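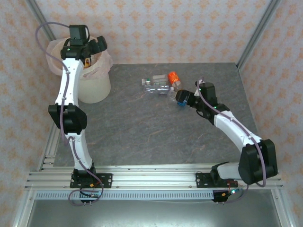
**Viva tabletop bin, round**

A small round bin for the kitchen counter, desk or workbench. It takes the scraps and wrappers that pile up while you work, so you aren't walking to the big can every few minutes. Push it into a back corner and the rest of the top stays free.

The Viva has no lid and no pedal. Fold the bag over the rim and let it hang down the outside – a few inches is enough to keep it from slipping in. Small grocery bags fit, and so do the Hiltow liners listed below.

**Details**

- Shape: round, open top
- Color: pale cream, lets some light through
- Liners: Hiltow small, roll of 15 or box of 300
- Cleaning: warm water and dish soap, by hand

**Ordering**

Single bins ship within 5 working days. Schools and offices can order by the carton; write to Tomomi Tamura at the sales desk for a price. The matching lid is out of stock and should be back in December.

**Please note**

Don't use it for hot ash, solvents or broken glass. The color varies slightly between batches – if you need several that match, order them together.

Page updated Tuesday, July 7, 2020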